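Clillow Table Cover, Heavy Weight: Review
by Mutua Rashidi

The Clillow is a woven polyester cover with a thin foam backing, sold in three widths. I bought the middle width for a work table used daily for small repairs and paper cutting. Price was $184 for a pack of 2, shipped.

Fit and hold
The cover has no elastic and no clips. It stays in place by weight and by the grip of the backing. On a painted top it did not shift under normal use. On waxed pine it crept up to 12 mm over a week, mostly along the long side. Double-sided tape at the corners fixed this, but it leaves residue on the foam.

Surface
The weave is tight enough to write on with a ballpoint through one sheet of paper. Small screws do not roll far. Pencil marks come off with a damp sponge. Machine oil does not, and dish soap only spread the stain. The older Vumcombe cover cleaned up better but was slick, and parts slid off it.

Color
The maker lists four colors. Dark ones hide graphite and show lint. Dark teal is a fair middle choice, and a slight texture in the cloth keeps glare down under a desk lamp.
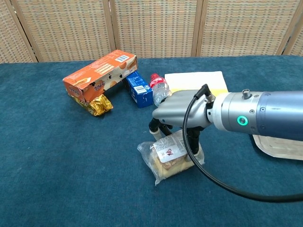

Durability
After one round in the wash, cold, the width was down by 2 mm. The hem held. The foam began to flake at one corner where it had been folded for storage, so roll it.

Verdict
Good grip, average stain resistance, high price. Buyers who work with oil should look at the Mevevov rubber mat, which costs less and wipes clean but smells for the first month.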